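Our term project: a lunch menu for Posstead

I'm writing this up for the four of us (me, Athina Koutsoukos, Gerasimos Nikolaidis and Chinyere Balogun), as I lost the vote on who had to do the typing. The task was to plan a short lunch menu for a real place, cook it, serve it and then say what we'd change. We got Posstead, the little training restaurant at the bottom of Catdale Road, and we had the kitchen for one service in February.

Our first menu was far too long. Gerasimos wanted a lamb dish his gran makes, Chinyere wanted a proper pepper soup, and I'd set my heart on three desserts (I still think we could have done it!). Our tutor, Angeliki Stefanou, crossed most of it out in green pen and wrote "5 dishes, 6 if you must" across the top. We went with 5: pepper soup, baked leeks with a mustard dressing, slow-cooked lamb shoulder, a chickpea and spinach stew, and an orange syrup cake.

Costing was the dull bit, and also where we learnt the most. The lamb came from Ververidis, the butcher who supplies the college, and it ate up more of the budget than the other four dishes put together. Athina worked out that if we served the shoulder pulled, over beans, we could cut the portion and it would still look generous. She was right, and I think it tasted better too – the beans soaked up all the juices.

We did one full practice cook the week before. The leeks were stringy, the stew needed salt and lemon, and the cake stuck to the tin so badly we ate it with spoons standing up. For the real day we swapped to smaller leeks, lined every tin, and wrote the seasoning down instead of keeping it in Chinyere's head.
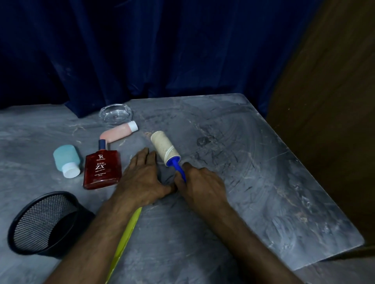
How far ahead can a lamb shoulder be cooked for a lunch service?

The day before works well. Cool it quickly, keep it in the fridge in its own juices, then reheat it covered until it's piping hot all the way through.

Service opened at noon and we had 30 people booked. The soup went out fast and I was feeling very pleased with myself until the second lot of tables all ordered lamb at once. We only had one person plating, which was me, and there was a bit of a queue at the pass. Gerasimos left the stove to help and the stew caught on the bottom of the pan. We saved most of it by tipping the top into a clean pan without scraping, but we lost a few portions.

By the end we'd sent out 117 plates, counting starters and puddings. The comment cards were kind, mostly. The cake came top, the soup was "too hot" for one table and "not hot enough" for another, and somebody asked for bread, which we'd completely forgotten to put on the menu.

What I'd change: two people plating from the start, bread on every table, and a milder soup with chilli oil on the side. Athina would also like it noted that she wanted bread all along.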